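Flemwood 16-piece cloth set, pale colours: long-term review

I bought this set in October to replace a drawer of mixed cotton dusters, most of which had hardened at the hems. It has been in use on white tabletops and cupboard fronts ever since, and I have now put it through enough washes to give figures. Updated 29th July.

What you get

16 cloths in a card sleeve, all the same size and weight, in yellow and cream. The weave is a short loop on one face and a flatter finish on the other. Hems are overlocked, with a sewn-in care label in one corner. The label is stiff and I cut it off every cloth on the first day. Leave a few millimetres of stub or you will nick the hem thread, as I did on two of them.

Washing

The label gives 60 degrees as the maximum. I wash at 60 with an unscented powder and no softener. Softener coats the loops and the cloth then pushes water along in front of it, a fault that took three further washes to clear. Shrinkage was confined to the first wash and was slightly greater along the length than across the width. After 18 washes the colour has dropped a shade and the loops on the working face have flattened a little. No hem has opened apart from the two I damaged myself.

They shed for the first four washes. Keep them away from dark clothing until that stops.

Absorbency

Good for the weight. A folded cloth takes up a spilt mug of tea in one pass and needs a second, dry cloth to finish. The flat face is the better one for drying. The loop face holds grit, so shake it out before going over anything glossy. Compared with the Drevberg cloths I used before, the Flemwood absorbs less in total but releases more when wrung, and it dries overnight on a rail where the Drevberg was still damp in the morning.

Folding and handling

The maker recommends folding in quarters, giving eight clean faces per cloth. In practice the hem makes the quarter fold spring open, and I get a more stable pad by folding in thirds and then in half. Kosmas Xenos, who shares the cleaning with me, does not fold at all and works with the cloth bunched in one hand. His method covers corners well and leaves streaks on flat surfaces.

Use on white tables

Large white tops are where a pale cloth earns its place. Dye transfer is the main risk on this sort of surface, and I had none, including with the cloths left damp on the top for an hour. The drawback is that pale yellow shows every mark it picks up, so the cloths look dirty well before they stop working. On a broad white table with a bunch of yellow and cream artificial flowers lying near the far end, the cloth gets crumpled at the end as soon as it is gripped from one side, and a crumpled end wipes unevenly. Lay it flat again before each long stroke, and move anything lying on the top first. For the flowers themselves, use a dry cloth, flat face out, and dab at the petals.

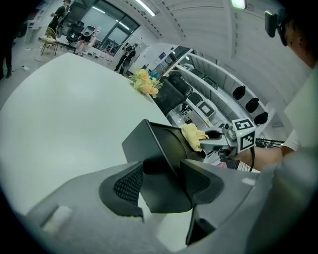 Storage

Thirds-and-half also stacks better. The full set fits upright in a shallow drawer with room for a bottle of cleaner beside it. Stacked flat, the pile leans.

Faults

The stiff label, as above. The card sleeve does not close again once opened. Cream and yellow are close enough under warm lighting that I would not rely on them to separate kitchen from bathroom cloths – mark a corner with laundry pen if that matters to you.

Verdict

A sound general cloth at a fair price, with a tolerable first month of lint. I would buy the set again for white or pale surfaces. For greasy work, such as hob surrounds, I still use a heavier cloth from Kröger and keep the two kinds in separate washes.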